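The woman who wants you to look at your skirting boards

I should say up front that I'm a terrible person to send on a job about cable tidying. Behind my telly there's a thing I call the nest. I've lived with it through two couches and one marriage, and when I told the woman from Benalex about it on the phone she went quiet and then asked, very kindly, if it was warm.

It wasn't, thank goodness (I checked).

She runs the home side of Benalex, a small outfit in Brandton that comes round and sorts out the leads, plugs, chargers and mystery cords in people's houses. She'd rather I left her name out, as half the town already stops her in the supermarket to describe their modems. We met at nine in the morning at the Gorklow Street place, a rental the firm has been working its way through since March, and we sat on upturned crates with takeaway coffees and talked about power bricks for the better part of the morning. I had a lovely time! I'm as surprised as you are.

The first thing I wanted to know was how anyone gets into this.

"I was a receptionist," she said. "And under my desk there was this great knot, and every time I crossed my legs I'd kick it and the phone would drop out. I did that for 5 years. Five years of saying sorry, are you still there. Then one lunchtime I got down on the carpet in my good skirt and undid the whole lot, and I found three plugs that didn't go to anything. They just went into the wall and then, you know, off into the dark."

She did her sister's place next, then her sister's neighbours, and then somebody offered to pay her.

I asked what she looks at first when she walks into a room. I was expecting the telly or the desk, but no, she goes straight to the bottom of the walls.

"The skirting. Always. I walk the skirting all the way round before I touch a thing, and I make the client walk it with me. People look at their rooms from chest height. They'll tell you they've got one plate on that wall and there's two, and one of them's been behind a bookcase since they moved in."

There's a dawdle to how she does it, hands behind her back like someone at a gallery. She'll stop at a plate and crouch and have a good look at what's hanging out of it. A thin cord coming out of the wall and ending in a little heap on the floor is, she says, the commonest sight in any house she visits, and it's the one people are least likely to mention.

"They stop seeing it. I'll say, what's this one, and they'll say what's what one. And it's black! On a white wall! You could spot it from the street."

So does she just pull it out?

"Oh, never. Never, never. I follow it first. You put your hand on it and go along with your hand until you get to the end, both ends. My rule is that I don't unplug anything until I can say out loud what it's for. I pulled one in my first month that turned out to belong to a fish tank in the next room. The fish were fine. I wasn't."

Her pet subject is power adapters, and once she'd got going on those I gave up on my list of questions and just let her run. She thinks they're the real trouble in most houses. The cord isn't too bad by itself, she reckons, you can always coil a cord. But a brick has weight, and it's got a lead coming out of either end, and people have no idea where to put it, so it goes on the floor.

"And I've come round to the floor," she said. "I used to be very strict. I had them all up on brackets and in boxes and what have you. Now I say, if it's a hard floor, and it's flat, and nothing's sitting on top of it, leave it be. It wants air. What I can't stand is a brick stuffed down behind a cushion, or one dangling off the edge of a desk by its own lead. That'll wreck the plug end quicker than anything."

What about carpet? She pulled a face. What about under a rug? She put her coffee down on the boards and looked at me until I wrote down that you shouldn't put them under a rug.

She's fond of an indicator light as well. If a brick has got a light on it, turn it so you can see the light from where you normally stand, then you'll know at a glance that it's live and you won't be crawling about wondering. I've since done this with my laptop charger and I feel like a pilot.

Curly leads divide people, apparently. You know the ones, the springy coiled sort like on an old telephone. I said I thought they were neat. She thinks they're neat for a week.

"They've got their own ideas. You hang one down a wall and it bounces, it creeps, it gets a loop in it at the bottom. I like them for anything that has to move, where you need the stretch. But don't try to straighten it, and don't wind a tie around it so tight that the coils squash. Let it hang and give it some room at the floor to do its loop."

I asked what it costs to sort a room out yourself, without calling Benalex, and she was very generous about talking herself out of work. She'd spend $15 on a roll of the soft hook-and-loop tie, cut it to length with kitchen scissors, and skip the plastic zip ties altogether. Paper labels and a biro will do for the rest. Allow an afternoon. The firm has a booklet called Vi (it was supposed to be chapter six of something longer, and the something longer never got written) and they've had 1000 of them printed, mostly sitting in her hallway, so please ask for one.

The one bit she says you mustn't do yourself is anything behind the plate. If a plate is loose, or cracked, or you'd like it shifted a foot to the left, ring an electrician. She rings one herself.

The longest job she's ever done was 19 hours over a weekend, in a house where three generations had each put in their own stereo. They kept all three stereos. She labelled every lead at both ends and the grandfather went around afterwards reading the labels out to his wife.

Before I left I asked her about Gorklow Street, and which bit was next. She said she still wanted to walk the skirting again in the afternoon, when the light comes in lower, and did I want the rest of that muffin.

I've had a go at the nest since. I've found both ends of four of the cords and one of them is a charger for a camera I sold.
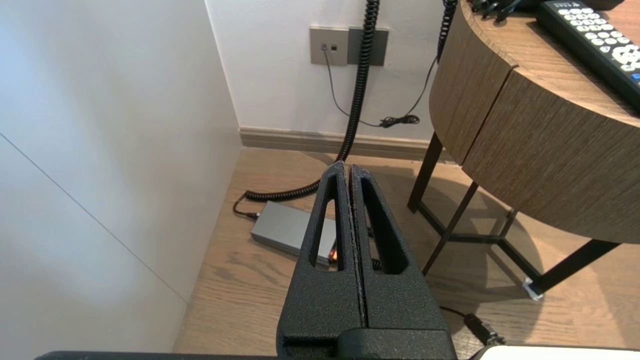

Wall plates, a curly lead and a power adapter with its orange light on.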